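Unit 4: Sorting and storing stock in a small shop

Course handout, 8 Aug 2023

4.1 Why stock is grouped

A shop that sells many small lines has to decide what sits with what. Staff can group by supplier, by size, by price or by how fast the goods sell. Most small shops start with supplier, as deliveries arrive that way, and change later when the shelves fill up.

The case used in this unit is Ukolico, a corner shop with 600 lines on its list. In March it moved from grouping by supplier to grouping by type of goods. Bottled goods were split by colour code: yellow for lines on sale, grey for lines on hold.

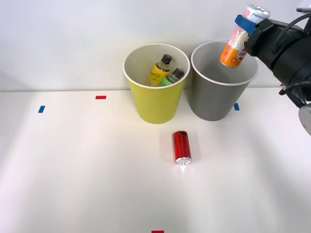
Colour codes work best when there are few of them. Two or three can be learned in a morning. Once a shop has six or seven, staff start to check the chart each time, and the time saved is lost again.

4.2 Fast and slow lines

Of the 600 lines at Ukolico, 530 sold at least once a month. The rest were slow lines, mostly bought from Gatau in mixed cases. A slow line costs money in three ways: the cash tied up in it, the shelf space it takes, and the risk that it passes its date.

Slow lines should be listed apart and looked at every quarter. For each one, choose to keep it, cut the price, or send it back if the supplier allows returns. Gatau does. Marar does not - see the terms sheet from Unit 2.

4.3 Empty places

An empty place on a shelf is a record too. It may mean the line has sold out, or that it was put back in the wrong spot. Keep the label in place until the stock book has been checked.

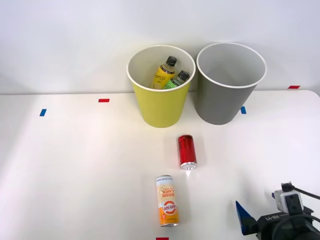
4.4 The count

A full count is done twice a year, with the shop closed. Part counts can be done on any quiet day. Write the figure down before looking at the book figure.

Exercise

Wesen holds 1,130 units in its back room and 400 on the shop floor. The stock book shows 1,600. Work out the gap, give two likely causes, and say which you would check first. Bring your answer to the next class.

Reading: course pack, sections 7 and 8.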